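Nindetley Trail Run FAQ

Updated Thursday, September 19, 2024. Read this before you email us please, we get a lot.

What are the distances?
Two this year. The short one is a 5 km loop, the long one is 21 km out to Kokgate and back. No marathon. Maybe one day.

How many spots?
435 all up. 300 in the short run, the rest in the long one. Once they're gone they're gone, no wait list.

Where do I park?
Paddock behind the hall. Gold coin if you've got one. Not on the verge, the ranger does come past and he does write tickets.

When do I pick up my bib?
Night before, 4 till 7, at Kontogiannis Cycles on the main street. Or race morning from 6. Morning line gets long so do the night before if your in town. Bring your confirmation email, phone is fine.

Can someone else grab mine?
Yes, if they have your email and your date of birth.

Can I swap distances?
Short to long, yes if there's room, you pay the difference. Long to short, yes, no refund on the difference. Ask at bib pickup, not at the start line.

Refunds?
Full refund up to 14 days out. After that you can hand your spot to a mate, just tell us the name so the results are right.

How does the timing work?
Chip on the back of the bib. Don't fold it, don't pin through it, don't put a jacket over it. Editz does the timing again. Mats at the start, the finish and the Kokgate turnaround. Miss the turnaround mat and you won't get a long course time.

When are results up?
Live on the day if the reception behaves. Final ones by Monday night. Old results go back a fair way and we keep them all, so if your year is missing let us know which one.
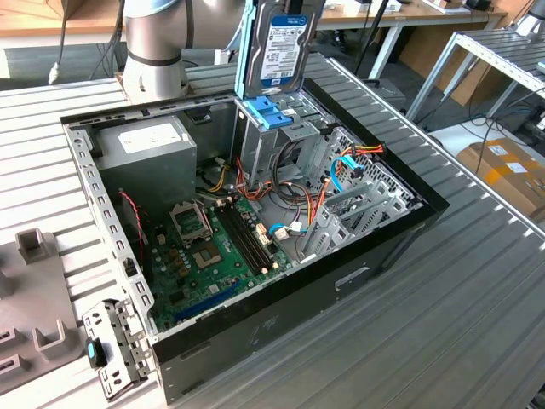 My time looks wrong, what now?
Email with your bib number and what your watch said. Gun time is used for places, chip time for everything else. Those two never match, that's normal.

How hilly is it?
Long course climbs 215 metres, most of it in one go after the creek. Short course is pretty flat. Trail shoes if it's rained.

Is there water?
Three stations on the long one, one on the short. No cups this year, so bring a bottle or a soft flask. Lollies at the turnaround.

Dogs? Prams?
Prams on the short run, start at the back. No dogs on either, the track crosses private farmland and there are sheep.

Age limits?
Long course is 16 and over. Under 12s on the short one need an adult running with them.

Is there a cutoff?
Three and a half hours for the long one. The sweep riders will be nice about it but they will bring you in.

Whats the prize money?
2000 dollars total, split evenly between women and men. Long course only. Spot prizes for everyone else, you have to be there when your number's called.

Lost property?
At the hall for two weeks, then the op shop.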